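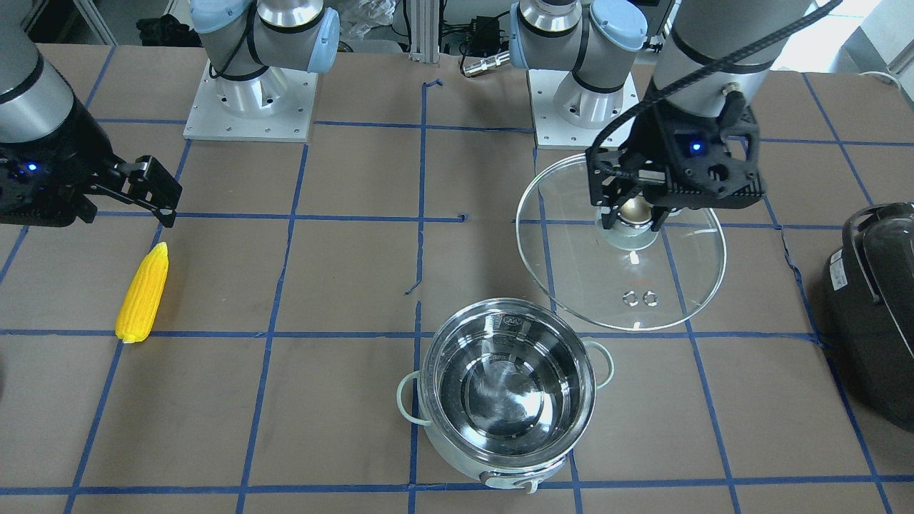
The Charting Error at Mestville

The protest reached the league office on a Saturday, by fax, from the Flundholm club. It ran to 14 pages. The first two concerned a single jump shot.

I was the reviewer on duty. The job was to check the official record of a game against the video and to correct the record where the video required it. The result of a game could not be changed at my level. A statistic could.

The game had been played at Mestville in October and Flundholm had lost it by five. One of their guards had taken a shot from the left side late in the third quarter, with his heel near the arc, and the officials had signaled a two. The shot went in. The charting software, supplied by Nguyen-Tran, had logged the location in a cell outside the arc. The box score said two points. The location file said three. The two files were supposed to agree before the crew chief signed them, and the crew chief had signed them.

Under the rules the signal governed, so the points were not in question. What Flundholm wanted was the location. The guard had a clause in his contract tied to attempts from outside the arc, and he had finished the month one short of it. The club wanted the attempt moved inside. If the location stood, the player's agent would claim the attempt and the club would owe the bonus.

The protest didn't say this. The agent's letter, which came an hour later, did.

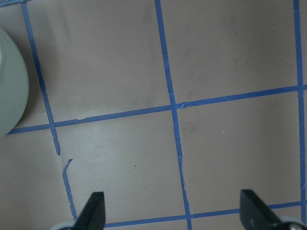
Nguyen-Tran's method was to lay a grid over the half court and assign each shot to one cell. A charter at the scorer's table touched the screen where the shooter's feet had been, and the software stored the cell and discarded the touch. The trouble is in the boundaries. On a tabletop marked off in blue tape, the leftmost line can stop at a torn end, leave a short bare gap, and start again lower down, and a person will still see two cells with a line between them. The software had no such habit. Where a boundary in its court file was incomplete, it gave the touch to whichever cell came first in the list.

I asked Mestville for their court file. It arrived at four in the afternoon. The arc was stored as a chain of short segments, and on the left side one segment was missing. It had been missing since the building switched its floor, which by the arena's own log was 320 days earlier.

I then pulled every shot charted within one cell of the gap. The count was roughly 400. Most were plainly on one side or the other and had been assigned correctly by luck of position in the list. The rest I watched at quarter speed, from the baseline camera where there was one and from the high camera where there was not.

The guard's shot was number 212 in my list. I watched it from both angles. From the baseline his heel was on the line. From the high camera it was clear of the line by the width of a shoelace. The official had been standing nine feet away with a better view than either, and had held up two fingers.

I moved the attempt inside the arc and wrote "location amended to conform to signal." I sent the form to Flundholm, to the agent and to Mestville. The agent called before I had my coat on. He asked how many others I had changed. I told him the list would be published on Monday. He asked whether any belonged to a forward at Ronder, whom he also represented, and I told him again that the list would be published on Monday.

One did. It moved the other way.

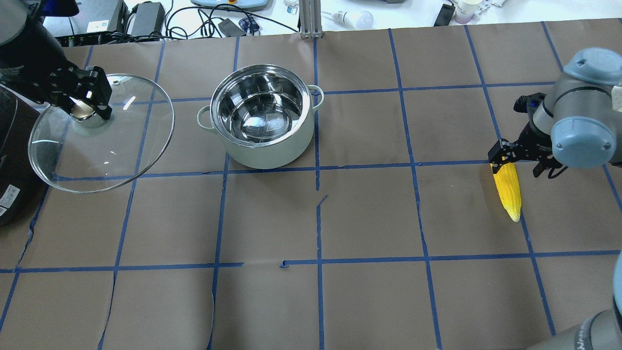
Pot lid held at a tilt over a tabletop of brown paper and blue tape.

Ronder filed its own protest the following week. It was nine pages, and it cited my wording from the first form. I requested their court file and cleared the larger desk.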